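검색어를 입력하세요 통합검색 상세검색

스커네턴 생활문화원 소식지 | 강사 인터뷰

겨울옷을 침대 위에서 정리한다는 것
파르비즈 에스파하니 강사에게 듣는 누빔 외투 손질과 보관

스커네턴(Skernetton) 생활문화원은 12월부터 '집에서 하는 의류 보관' 강좌를 운영하고 있다. 강의를 맡은 파르비즈 에스파하니 강사는 클리세소프(Clisesthorpe)의 세탁·수선 업체 아브즈(Avcı)에서 외투 부문을 담당하였으며, 현재는 가정 방문 정리 교육을 병행하고 있다. 본지는 목요일 오후 강의를 마친 에스파하니 강사를 만나 누빔 외투를 펴고, 접고, 넣어 두는 과정에 관하여 이야기를 들었다.

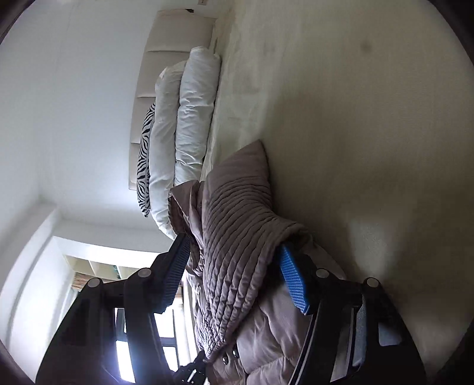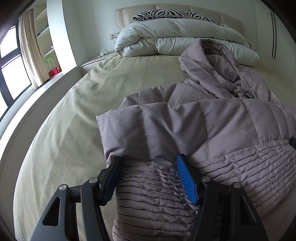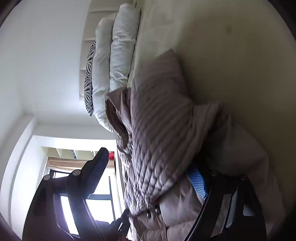

패딩 외투를 접기에 앞서 가장 먼저 하여야 할 일은 무엇인가?

주머니를 모두 비우고 지퍼와 단추를 잠근 다음, 옷을 넓은 면에 펼쳐 하룻밤 두는 일이다. 에스파하니 강사는 이 단계를 '쉬게 하기'라고 부른다. 그는 "입던 옷에는 몸의 습기가 남아 있습니다. 손으로 만져서는 알기 어렵습니다. 저녁에 벗은 옷이라면 다음 날 아침에 접으시라고 말씀드립니다"라고 설명하였다.

강좌의 실습은 작업대를 쓰지 않고 침대에서 이루어진다. 처음 참여하는 수강생은 대개 의아해한다고 한다. 에스파하니 강사는 가정에서 외투 한 벌을 소매까지 온전히 펼칠 수 있는 평평한 자리로 침대만 한 곳이 드물다고 말한다. "식탁은 소매가 떨어지고, 바닥은 허리를 숙여야 합니다. 침대에서는 서서 일할 수 있고, 옷이 미끄러지지 않습니다. 다만 이불은 걷어 두셔야 합니다. 푹신한 이불 위에 푹신한 외투를 올려놓으면 어디까지가 옷인지 손이 헷갈립니다."

베개의 위치에 대해서도 원칙이 있다. 그는 베개를 머리판 쪽으로 붙여 한 줄로 세워 두고, 나머지 면적을 모두 작업에 쓰도록 지도한다. 베개를 다른 방으로 옮기는 수강생도 있으나 굳이 그럴 필요는 없다는 입장이다. "옮기면 돌려놓는 일이 하나 더 생깁니다. 정리하는 날에는 일을 늘리지 않는 편이 좋습니다."

시트 색에 관한 질문도 자주 나온다고 한다. 에스파하니 강사는 밝은 단색 시트를 권한다. 외투에서 떨어지는 먼지나 실밥, 빠져나온 충전재를 바로 확인할 수 있다는 이유에서이다. 아브즈에서 근무하던 시절에도 검수대에는 늘 옅은 색 천을 깔았다고 그는 회고하였다. "어두운 천 위에서는 괜찮아 보이던 옷이 밝은 천 위에서는 그렇지 않은 경우가 많았습니다. 집에서도 마찬가지입니다."

누빔의 방향을 읽는 법

누빔 외투라 하여도 박음질의 간격과 방향은 제품마다 다르다. 몸판에 큰 사각형 칸을 두고 아래쪽에는 촘촘한 주름을 잡은 옷이 있는가 하면, 전체를 좁은 간격으로 누빈 옷도 있다. 에스파하니 강사는 접는 선을 정하기 전에 손바닥으로 박음질 선을 한 번 따라가 보라고 권한다.

"칸이 큰 부분은 공기가 많이 들어 있어서 접으면 다시 일어납니다. 촘촘한 부분은 얌전합니다. 그래서 저는 촘촘한 쪽을 바깥으로, 부푼 쪽을 안으로 접습니다. 이것은 제 습관이고, 반대로 하시는 선생님도 계십니다."

실제로 반대 방식을 따르는 이가 같은 기관의 샤흐람 자마니 강사이다. 침구 강좌를 맡고 있는 자마니 강사는 인터뷰 후반에 합석하여, 부푼 쪽을 안에 넣으면 꺼냈을 때 가운데 자국이 오래 남는다고 지적하였다. 그는 "저는 누비이불을 접듯이 외투를 접습니다. 세로로 두 번, 가로로 한 번입니다. 충전재가 한곳에 몰리지 않도록 누르지 않고 얹어 둡니다"라고 말하였다. 두 강사는 이 문제로 교재를 두 차례 고쳤으며, 현재 교재에는 두 방법이 나란히 실려 있다.

모자와 장식 털의 처리

가장 손이 많이 가는 부분으로는 모자가 꼽혔다. 분리되는 모자는 떼어서 따로 보관하되, 분리되지 않는 모자는 등판 쪽으로 넘기지 말고 위로 펼쳐 둔 상태에서 몸판부터 접는다. 모자는 맨 나중에 얹는다. 에스파하니 강사의 말이다. "모자를 먼저 접어 넣으면 털이 눌립니다. 한번 눌린 털은 봄에 넣어서 겨울에 꺼낼 때까지 그 모양입니다. 빗질을 해도 방향이 잘 돌아오지 않습니다. 저도 제 외투를 그렇게 버린 적이 있습니다."

털의 결을 정돈할 때에는 물을 쓰지 않고 마른 솔로 가볍게 쓸어 준다. 단추와 금속 장식은 마른 천으로 닦은 뒤 얇은 종이로 감싸면 원단에 눌린 자국이 남는 것을 줄일 수 있다. 작은 스냅 단추가 달린 제품은 접기 전에 모두 채운다. 자마니 강사는 누비이불이나 무릎담요에 달린 단추에도 같은 원칙을 적용한다고 덧붙였다.

집는 힘에 대하여

에스파하니 강사가 수업 시간에 가장 오래 설명하는 내용은 원단을 집는 방법이다. 겉감만 얇게 집어 당기면 박음질 구멍이 벌어지고, 그 구멍으로 충전재가 조금씩 새어 나온다. 그는 겉감과 안감, 그 사이의 솜이나 털까지 한 번에 두툼하게 잡으라고 강조한다.

"두께를 통째로 잡으셔야 합니다. 손톱 끝으로 집는 습관이 있는 분들은 처음에 어색해하십니다. 두 번째 시간이 되면 대부분 고쳐집니다. 옮길 때에는 들어 올리기보다 시트 위로 밀듯이 움직이시면 됩니다."

한쪽을 접은 뒤 말려 올라온 부분이 생기면 억지로 누르지 않고 가장자리를 다시 펴 준다. 공기가 빠지는 데에는 시간이 걸리므로, 접은 외투를 그대로 두고 다른 옷을 먼저 정리하는 것도 한 방법이다. 그는 외투 두 벌을 번갈아 접는 순서를 교재에 넣었는데, 수강생들의 반응이 좋아 침구 강좌에서도 이를 받아들였다.

압축 봉투를 둘러싼 견해

압축 봉투 사용에 대하여 에스파하니 강사는 신중한 태도를 보였다. 이사나 여행처럼 기간이 짧은 경우에는 무방하나, 계절이 바뀔 때까지 보관하는 용도로는 권하지 않는다고 하였다. 본 강좌에서 사용하는 보관함은 페섹스(Fesex)라는 이름의 덮개 달린 직물 상자이며, 생활문화원 1층에서 수강 기간 동안 대여할 수 있다. 상자 하나에 성인용 외투 두 벌을 넣는 것이 적당하다. 세 벌도 들어가지만 덮개가 들린다.

바구니나 칸막이 선반을 이미 갖추고 있는 가정이라면 새로 구입할 이유가 없다는 것이 두 강사의 공통된 의견이다. 자마니 강사는 "통풍이 되는 바구니는 좋은 보관함입니다. 안쪽에 면 천을 한 장 두르시면 원단이 걸리지 않습니다. 선반에 그냥 얹으실 때에는 맨 위 칸을 쓰십시오. 위에 다른 물건이 올라가지 않으니까요"라고 말하였다.

방충제에 관한 질문에는 에스파하니 강사가 답하였다. 옷에 직접 닿지 않도록 종이에 싸서 모서리에 두며, 향이 다른 제품을 섞어 쓰지 않는다. 그는 삼나무 조각을 선호하지만 이 역시 취향의 문제라고 하였다.

수강생에게 남기는 당부

강좌를 거쳐 간 이들 중에는 외투 정리를 미루다가 이듬해 가을까지 의자에 걸어 둔 경우도 적지 않다고 한다. 에스파하니 강사는 이를 탓할 생각이 없다고 하였다. "걸어 두는 것도 보관입니다. 어깨가 넓은 옷걸이를 쓰시고 가끔 먼지를 털어 주시면 됩니다. 다만 접기로 하셨으면 한 벌씩 하십시오. 침대 위에 외투를 여러 벌 쌓아 놓고 시작하시는 분들은 잠잘 시간이 되어도 누울 자리가 없습니다."

자마니 강사는 정리를 마친 뒤 시트를 한 번 털어 줄 것을 당부하였다. 누빔 제품을 다루고 나면 눈에 잘 띄지 않는 보풀이 남는데, 그대로 자면 잠옷에 옮겨붙는다는 것이다. 시트에 얼룩처럼 보이는 것이 있으면 먼저 마른 천으로 눌러 보고, 묻어나지 않으면 세탁할 때 따로 살핀다.

다음 과정은 모두 7회로 구성되며, 정원은 8명이다. 신청은 생활문화원 안내 창구와 내선 327번에서 받는다. 수강생은 접는 연습에 사용할 외투 한 벌을 지참하여야 하며, 세탁을 마친 옷이면 충전재의 종류는 관계없다.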